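March, 9:40 p.m.
by furnivalporch
Print | E-mail

Okay, so several of you asked how the move from the rowhouse in Furnival to the little place out in Ponard went, and I kept promising a proper answer, and tonight the dishes are done and I have my tea, so settle in. This will be a long one!

The short version is that we're in, we're happy, and I still can't find the good scissors. The long version starts with the books. I had it in my head that I owned a reasonable number of books. I own 400, and that was after the library sale took the cookbooks.

If you're packing books, please use small boxes. I know everybody says it, and I read it in every single list before we started, and I still filled one of those big wardrobe boxes with hardbacks like a person who has never lifted anything in her life. We ended up unpacking it on the stairs. My back forgave me sometime last week.

We rented the truck from Proltano, the place by the old feed store, and they were lovely about it (even when I called twice to change the pickup time, and then a third time to ask if the first time was still open). Ask them for moving blankets when you book. They had 20 set aside for us and I could have used more, mostly for the piano bench and my grandmother's mirror.

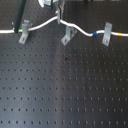 The other thing I'd tell anybody is to pack a first-night bag and keep it on your lap if you have to. Mine had sheets, toothbrushes, the kettle, paper plates, a roll of toilet paper and the cat's medicine. By 8 p.m. I didn't care where one other thing in that house was.

The cat, by the way, spent the first 2 days under the bathtub and then came out and took over the window seat as if she'd paid for it. Somebody here told me to set up one quiet room for her before bringing anything else in, and whoever you were, thank you, you were so right.

People have asked about money too, and I don't mind saying. All in, truck and boxes and deposit and the pizza, we spent $2,783, and that's with family doing the lifting. The deposit was the biggest piece by a long way. I'd budgeted for boxes and completely forgotten curtains, and this house has a lot of windows!

I do miss Furnival. I miss the bakery and the lady across the way who waved with her watering can. But there's a footpath out here that goes all the way to Nurnus if you have the shoes for it, and the frogs have started up at night, and I've left the kitchen window open a crack so I can hear them while I type this.

Garden questions tomorrow, I promise. I've got seed packets all over the counter and strong feelings about peas. Goodnight, you dear people, and if you remember which box I said the scissors were in, please write to me.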